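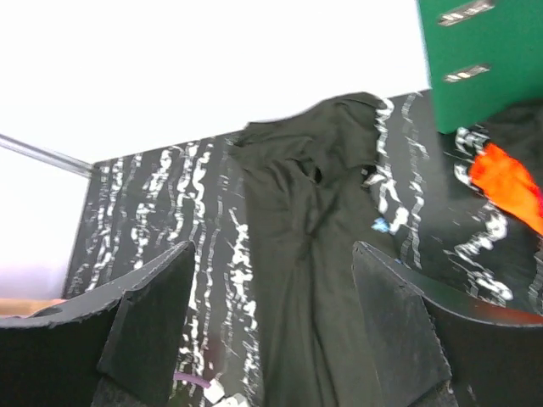
Finish times at the Wonholm course looked too even to be real, ran one comment on the previous report, and it asked whether the timing system was filling in missing reads by itself. It was. The fault and the correction are set out under Timing.

Funding > Endurance Sport Access > Wonholm > Progress reports

Progress report to Biranance
Wonholm adult endurance program, second period

Status

The program is open to adults who have not raced before. It runs beginner swim sessions at the Mendonça pool, a road running group, and a timed run and walk on the Wonholm course. Eleven coaches are now cleared to lead sessions without supervision, which meets the target in the grant agreement. Two more have finished the classroom part and are waiting for a water safety assessment. The assessment is booked through the pool, and the program has no control over the date.

Attendance

Attendance in the running group is stable. Swim attendance dropped in December, when the pool shortened its evening hours, and recovered after the hours were restored. Sign-ups did not fall during the same weeks, so we treat the drop as a capacity limit. Participants who could not get a lane were offered a place in the running group. Most declined and asked to stay on the swim list.

The previous report grouped late cancellations with absences. They are now recorded separately. Figures for the two periods should not be compared until the earlier records have been recoded, and this work has started.

Timing

Results are recorded with Cistia, using a mat at the start and a mat at the finish. Where a chip was read at the start but missed at the finish, the default setting estimated a finish time from the runners on either side. The estimated times were then exported with no mark to separate them from measured ones. This produced the even spacing seen in the published results.

The setting has been switched off. Missed reads now appear as blanks, and a marshal with a stopwatch keeps a backup list at the finish line. Past results were checked against the raw log, and more than 10 finish times were withdrawn. The participants affected were told by email. None of the withdrawn times had been used for a course record or for seeding.

The missed reads were mostly from chips worn at the waist. Written instructions now say that the chip goes on the ankle or in the shoe laces. The missed read rate since the change will be given in the next report, once the full period is available.

Course

The Wonholm course was remeasured by the calibrated bicycle method after the path near the turn was resurfaced. The turn point was moved a short distance back toward the start. Times from before and after the change are kept in separate tables. The surface drains poorly on the inside of the bend, and the marshal there has authority to move runners to the outer half of the path.

Spending

Pool hire is under budget for the period because of the reduced hours in December. We ask to carry the balance forward and use it for an additional beginner lane. Coach training is on budget. Timing is slightly over, owing to replacement chips and a second set of mat cables. No transfer between budget lines is requested for the overspend, which can be absorbed by the equipment reserve.

Open items

The lane request is with the pool. If it is refused, beginner swim sessions will be split into shorter slots, and the coaching plan will need to be rewritten for less time in the water.

The follow-up survey on training habits has been drafted but not sent. Its questions on weekly distance gave inconsistent answers in testing, as people mixed miles with minutes. The wording is being revised so that each question accepts one unit only.

Coach clearance records and the raw timing log are available to Biranance on request. The corrected results tables have replaced the earlier ones on the program page.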